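The Slow Chemistry of the Half-Used Bottle

Most households can say when their milk goes off. Few can say the same for sunscreen, shampoo or the lotion at the back of the bathroom cabinet. These products are built to last, but they are mixtures held together under tension, and time works against them from the day they are filled.

Rajitha Khondokar has spent most of her career measuring that process. She runs the stability lab at Hiswood, a contract testing firm that stores other companies' products in heated cabinets and records how they fail. The lab currently holds 594 samples. Some will be pulled after a month. Others will stay until the formula has separated, thickened or changed color.

"A lotion is oil and water that would like to be apart," Khondokar says. "The formula delays that."

What holds it together

The delay is the work of emulsifiers, molecules with one end that mixes with water and another that mixes with oil. They gather at the surface of each oil droplet and keep neighboring droplets from merging. A well-made emulsion has small droplets of similar size. As it ages, droplets collide and join, and the average size goes up. The change can be measured with a laser long before it can be seen.

Temperature sets the pace. The usual reference condition for long-term storage is 25 degrees Celsius, close to a warm living room. Labs also run samples hotter to get an answer sooner, but the method has limits. A wax that melts in the hot cabinet may never melt in a home, and the failure it causes there says little about ordinary use.

Freezing is harder on many products than heat. Ice crystals push droplets together and can break the film around them. A bottle left in a car through a January night may look normal when it thaws and still pour a thin layer of water first.

The package matters as much as the formula

Nicanor Sepúlveda, a packaging engineer at Gredetti, tests closures. His view is that the cap decides how long most products stay usable once opened. A jar exposes the whole surface to air and fingers each time. A flip-top bottle exposes a small opening. An airless pump draws the contents up without letting air in behind them, and costs more to make.

Plastic is also less of a barrier than it looks. Water vapor moves slowly through the walls of many common bottles, and fragrance compounds can move into the plastic itself. Sepúlveda weighs filled bottles at intervals and treats the lost weight as lost water. A small bottle loses a larger share of its contents than a big one of the same design, having more wall for each ounce inside.

Storage position has an effect too. A bottle kept on its side holds liquid against the seal of the cap. If the seal is sound, nothing happens. If it is not, product creeps into the threads, dries there and keeps the cap from closing fully the next time.
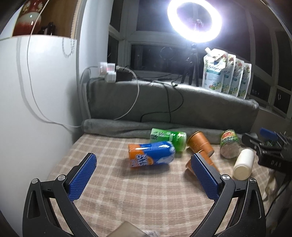

Reading the label

Two kinds of date appear on personal care products. The first is an expiration date, which in the United States is required on most over-the-counter drugs, sunscreen among them, unless testing has shown the product to be stable for at least three years. The second is the open-jar symbol, a small drawing with a number and the letter M, giving the months of use after opening. It is common on imports and on brands sold in Europe.

Neither date accounts for what happens at home. Francine Nguyen, a microbiologist who consults for Grewal, sees the same two problems in most of the returned products she cultures: water added to stretch the last of a bottle, and pumps left standing in pooled shower water. Added water dilutes the preservative. Pooled water brings in bacteria that are already adapted to soap residue.

Her advice is to write the month of opening on the base in permanent marker, store products away from the shower, and discard anything that has changed in smell, color or texture. Sunscreen that has separated should go as well, even if shaking seems to restore it. The filters may no longer be spread evenly, and an uneven film leaves patches of skin with less protection than the label states.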